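4. Desk mats and the question of glare

Few claims in the office comfort literature are repeated as often as the one that a mat on a desk rests the eyes. It appears in furniture guides, in advice sheets for home workers and, with growing confidence, in papers that cite one another. We went looking for the evidence beneath it and found less than we had hoped.

The usual starting point is the Zurkcombe survey, in which 98 clerical workers were given a mat and asked, after a December of using it, whether their eyes felt less tired. Most said yes. There was no group without a mat. The questions named glare before asking about it, and the workers had been told at the outset that the mats were meant to help. December is also a month in which many offices are half empty and the sun is low. Any of these things could move an answer on a comfort scale, and the authors discuss only the last of them, in a footnote.

Takeda and Higuchi did better. Their Koyama trial used three kinds of surface and swapped them between desks, so that each person served as their own comparison. The reported effect was small and was present only for people seated beside a window. The summary leaves out that second point, and it is the summary that later writers quote. We asked the authors for the readings from the inner desks and were sent them promptly. They show no difference that we would care to defend.

A further difficulty is that "mat" is treated as if it were one thing. A mat has a finish, a colour and a size, and it lies on a table that has its own (Figure 1). How much light comes back to the eye depends on all of these, and on where the lamp is. Of the papers we read, only Brekke's gives enough detail for another person to set up the same desk, and his stops short of saying what the tables were made of.

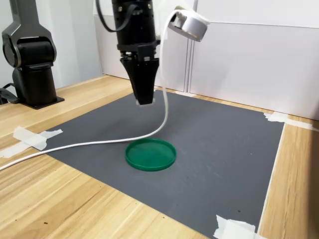

Figure 1. Mat on a table.

The measurement side is hardly firmer. Several authors took one light reading at the centre of the mat and let it stand for the whole working area. Yet a person at a desk does not look at the centre of the mat for long. They look at a screen, a page, a cup, the far edge of the table, and the change from one to another may matter more than any single value. Hayashi raised this objection some years ago and suggested six readings per desk, taken from seated eye height. It is a modest request. We know of one group that has followed it.

Then there is the matter of contrast. A dark mat on a pale table lowers the light coming from the part it covers and, in doing so, makes a hard border against the part it does not. White paper laid on it will stand out more strongly than it would on the bare table. Whether this is restful or the reverse is a fair question, and the lighting guides give opposite answers to it, sometimes within the same chapter. 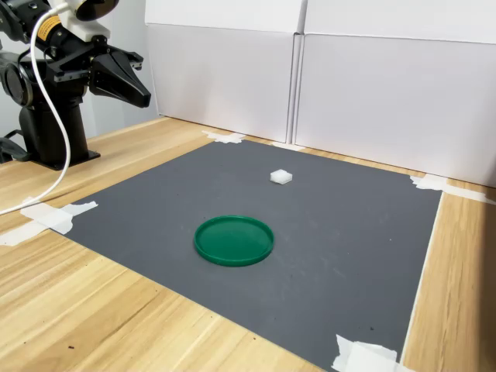 Supporters of the mat tend to reply that people like them, and that liking is reason enough. We have no quarrel with that as a way of buying furniture. It is a weak ground for health advice. The Zustwood guidance, for one, moves from "users preferred the covered desk" to "covered desks reduce eye strain" in the space of a paragraph, with no new evidence in between. Chiba's later review repeats the second sentence and drops the first.

We also note how the sample sizes have been used. The Amar questionnaire is often brought in to settle doubts because it had 1000 replies. But it asked respondents whether they owned a mat and whether they suffered from tired eyes, both at the same moment. A person with sore eyes may well go out and buy a mat. A person with a mat may simply have a better desk, a better chair and a quieter room. More replies of the same sort would not help to tell these apart.

Our own view is that a mat with a dull finish, on a shiny table, near a window, probably does cut reflected light for the person sitting there. Beyond that narrow case we would not put the claim in print. The tests in Section 5 were therefore limited to window desks, with the blinds left open and the overhead lights off, and we make no attempt to extend them to other rooms.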